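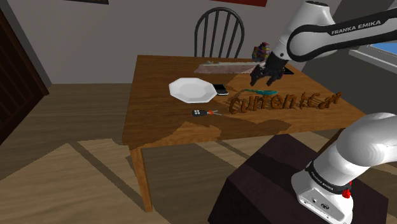 Table with white plate, left of centre.

Notebook, burial clubs project
December, started 9.40

Carried on with the Skarkgate contribution books. Finished the second volume before lunch and began the third. The second one is the book with the water damage along the bottom edge, so the last two lines on most pages are partly guesswork. I have put square brackets round anything I wasn't sure of and a question mark where I couldn't make it out at all. Please don't tidy these away when the sheets are merged.

Main thing from this morning is the arrears. The printed rules of the Skarkgate club say that a member who falls five weeks behind is struck off and gets nothing back. Going by the book, that rule was hardly used. There are 19 members in the second volume who go past five weeks, and only eight of them are marked as struck off. The others carry on with blank squares in the row, then a larger payment, then back to the usual penny a week. One household has a run of 17 blanks and is still paying at the end of the volume.

Two ways to read this. Either the collector was carrying people on his own account and squaring it later, or the club as a whole let it go and kept the rule for show. The minute book ought to help, but the minutes for these years are thin. Mostly they record who was present and what was paid for the room. Arrears are mentioned once, where it is "agreed to leave the matter with the collector as before". I'd like to know what "as before" refers to. Check the earlier minutes when we have them back.

Strikings-off need looking at separately. At least three are people who had moved away, going by the notes in the margin ("gone to Brulton", "left the row"). If most of the eight turn out to be removals then the rule was used even less than it looks. I didn't have time to match them against the rate books. That is a job for tomorrow or whoever is in next.

Sarkach club, for comparison. I only have the summary sheets, made up each quarter for the annual meeting, so weekly gaps don't show. What does show is a line called "lent to members" which appears in winter quarters and goes again by summer. The Sarkach rules don't allow lending. My guess is that this is the same practice under another name: arrears entered as a loan so that the totals would balance. It would be good to find one weekly sheet to test this on. The finding aid lists "loose papers, various" at the end of the Sarkach box and I haven't been through them.

Note on the word "grace". It turns up in the margin beside several late payers in the Skarkgate book, sometimes shortened to "gr." I had been entering it as a surname, which was wrong. Corrected in the second volume. The first volume still has it wrong in places and wants going over. Search for Grace in the surname column and look at each one, as there is a real Grace family in the same street.

Women payers. A good many of the squares are initialled by someone other than the named member, and where a name is written out it is usually a wife or a daughter. The collector seems to have dealt with whoever opened the door. The membership list would make you think the club was nearly all men. I think the payments column tells us more about who kept these clubs going from week to week, and I would put it near the front of the paper. We talked before about having a separate section on households. I'm now less keen on that and would sooner run it through the whole thing.

Database

Suvarna fell over twice when I loaded the second volume. Both times it stopped on the half pennies. It wants a decimal and I had typed fractions. Changed them all to 0.5 and it loaded. The blank squares came in as zero, which won't do: a blank and a nought mean different things in the book. The collector writes a nought when he called and got nothing, and leaves a blank when he didn't call or didn't write it up. I have used NC for blanks for now. If anyone has a better code, change it in the key as well as in the sheet.

Also, Suvarna sorts the streets by first letter and ignores the walk order. The walk order matters. The collector went up one side and down the other, and late payers tend to sit in little clusters next door to each other. Could be the mill on short time, could be neighbours helping or copying one another. I added a column for position in the walk and filled it in for the pages done so far.

Afternoon

Third volume, new hand from the first page. Neater, and much stricter about noughts. No "grace" in the margin so far. Either the new collector was harder on people or he didn't write it down. Got roughly a third of the way through. Stopped at 4.15 when the light went, bookmark left in at the page.

To do
Rate books for the struck-off members
Sarkach loose papers
Fix Grace in volume one
Ask whether the Brulton club's rules survive, and if so which edition
Order more pencils, soft ones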